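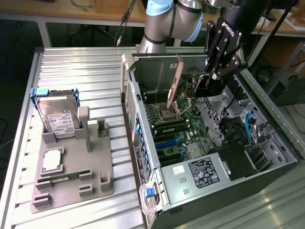
Festplatte, Prozessor und Speicherriegel, rechts daneben ein offenes Computergehäuse.

Einspringen um halb acht

Im Pathak-Theater in Dretport läuft mit "Larach" ein Stück, für das man eigentlich drei Abende bräuchte. Am schönsten ist es, wenn jemand ausfällt

Es ist kurz nach sechs, und Shivam Kaushik steht im Treppenhaus des Pathak und spricht mit der Wand. Er spricht leise, sehr schnell und ohne jede Betonung, so wie man sich eine Telefonnummer vorsagt. Vor einer Stunde hat er erfahren, dass er heute den Fährmann spielt. Geprobt hat er ihn auf der großen Bühne ein einziges Mal, im April, damals noch in Turnschuhen und mit dem Textbuch in der Hand. Jetzt soll er raus, vor ausverkauftem Haus, in einem Mantel, der für einen anderen geschneidert wurde.

"Die Schultern sitzen", sagt er, als er mich bemerkt. "Der Rest ist Haltung."

Ich hatte "Larach" da schon einmal gesehen, in der regulären Besetzung, und war begeistert nach Hause gegangen. Es ist ein wunderbar sperriges Stück über ein Dorf am Wasser, dessen Bewohner sich nicht einigen können, ob sie bleiben oder gehen sollen, und es hat 23 Rollen für neun Schauspielerinnen und Schauspieler. Wer gerade noch die Wirtin war, kommt zwei Minuten später als Zollbeamter wieder herein - und man glaubt es! Man glaubt es wirklich, sogar in der dritten Reihe, wo man den Klettverschluss am Kragen hört.

Was ich nicht verstanden hatte: wie eng das alles ineinandergreift. Fällt eine Person aus, fehlen ja nicht nur ihre Rollen, es fehlt auch der Arm, der hinten links die Laterne reicht, und die Stimme, die im Chor die tiefe Terz hält. Das Pathak leistet sich deshalb etwas, das man an einem Haus dieser Größe kaum noch findet, nämlich zwei Leute, die bei jeder Vorstellung da sind und meistens nicht auftreten. Kaushik ist der eine. Die andere ist Ita Carroll.

Carroll kennt sämtliche Frauenrollen und, wenn man sie lässt, auch die Hälfte der Männerrollen. Sie sitzt an diesem Abend in der Garderobe im zweiten Stock, die Füße auf einem Stuhl, und hört über den Lautsprecher mit, wie sich der Saal füllt. Ich frage sie, ob das nicht frustrierend sei, so viel Text im Kopf zu haben und ihn so selten sagen zu dürfen. Sie überlegt lange.

"Am Anfang schon", sagt sie. "Da habe ich jeden Abend gedacht, ich würde es anders machen. Inzwischen höre ich zu und merke, was die anderen sich trauen. Wenn ich dann rausgehe, klaue ich bei allen."

Sie lacht, dann hält sie inne und lauscht. Auf der Vorbühne wird ein Mikrofon geprüft, jemand zählt auf Englisch, jemand flucht auf Deutsch.

Aušra Lepik hat "Larach" inszeniert, und sie gehört zu den Regisseurinnen, die nach der Premiere wiederkommen. An diesem Abend läuft sie in Strümpfen über die Bühne und geht mit Kaushik die Wege ab. Wo steht das Boot im zweiten Akt? Wann kommt der Vorhang, und von welcher Seite? Der Text ist gar nicht das Problem, erklärt sie mir zwischen zwei Gängen, den kann er im Schlaf. Gefährlich sind die Momente dazwischen, ein Umbau im Dunkeln etwa oder die Treppe, auf der sich zwei Leute begegnen, die einander nicht sehen können. Also gehen sie die Treppe, immer wieder, erst mit Licht und dann ohne.

Mir fällt auf, wie wenig dabei geredet wird. Lepik tippt ihm auf die Schulter, er weicht nach rechts, sie nickt. Satish Mittal, der im Stück den Bruder des Fährmanns gibt, ist eine halbe Stunde früher gekommen als nötig und stellt sich dazu. Die beiden haben im dritten Akt eine Rauferei, die auf dem Papier eine Zeile lang ist und auf der Bühne eine kleine Ewigkeit dauert. Sie machen sie in Zeitlupe, dann halb so schnell wie am Abend, dann in vollem Tempo. Beim letzten Durchgang knallt Kaushik mit dem Rücken gegen die Bootswand, und von irgendwo aus dem Schnürboden ruft jemand: "Schön!"

Die Musik kommt von Akash Sandhu, und er spielt sie auch selbst, am Harmonium, halb verdeckt hinter einem Stapel Fischkisten. Ich könnte eine ganze Seite allein über dieses Harmonium schreiben. Es schnauft und es hängt auf dem tiefen F, und Sandhu hat die Macke einfach in die Partitur geschrieben. An Abenden mit Umbesetzung hat er noch eine zweite Aufgabe, von der im Programmheft nichts steht: Er hält die Übergänge offen. Wenn ein Auftritt hakt, spielt er die vier Takte eben noch einmal, und noch einmal, bis jemand im Licht steht. In Grerkdale, wo die Truppe mit dem Stück zu Gast war, hat er einen Walzer so lange gedehnt, dass das Publikum anfing mitzuklatschen. Seitdem ist das Klatschen drin.

Dann ist es halb acht. Vor dem Vorhang tritt eine junge Frau vom Abenddienst ins Licht und sagt die Umbesetzung an, und natürlich geht dieses leise Seufzen durch die Reihen, das jeder kennt, der oft ins Theater geht. Neben mir blättert ein Herr im Programm nach dem Gesicht, das er heute nicht sehen wird.

Und dann kommt Kaushik in seinem geliehenen Mantel und ist so anders! Der Fährmann der Stammbesetzung ist ein Brocken, ein Mann, der das Boot notfalls tragen würde. Kaushiks Fährmann ist schmal und wach und hat, glaube ich, ein bisschen Angst vor dem Wasser. Plötzlich bekommen Sätze ein Gewicht, über die ich beim ersten Mal hinweggehört hatte. "Ich fahre nur, wenn es hell ist" - das war neulich noch ein Lacher, und jetzt wird es still. Mittal reagiert darauf, man sieht richtig, wie er die Szene umbaut, während er sie spielt, weicher wird, ihm Platz macht. Die Rauferei gerät dafür umso härter.

Einmal geht etwas schief. Im zweiten Akt steht Kaushik auf der falschen Seite des Boots, und die Laterne wird ins Leere gereicht. Das Harmonium schnauft vier Takte, dann noch einmal vier. Die Wirtin, die laut Text schon weg sein müsste, dreht um, nimmt die Laterne und bringt sie ihm hinüber, mit einem Blick, für den ich ihr einen Preis verleihen würde. Der Herr neben mir hat das Programm längst auf den Boden gelegt.

Nach dem Applaus gehe ich noch einmal hinten herum. Lepik steht am Inspizientenpult und notiert etwas auf einem Bierdeckel. Ob sie die Sache mit der Laterne behält, will ich wissen. Sie sagt, das müsse sie erst mit der Wirtin besprechen. Ita Carroll kommt im Mantel die Treppe herunter, sie hat den ganzen Abend über den Lautsprecher mitgehört und will jetzt genau erzählt bekommen, was da in dieser langen Pause los war. Kaushik macht es ihr vor, mitten im Gang, mit einem Regenschirm als Laterne.

"Larach" steht im Pathak noch bis zum Ende der Spielzeit auf dem Plan. Wer den Fährmann am jeweiligen Abend spielt, hängt ab sechs Uhr im Foyer aus.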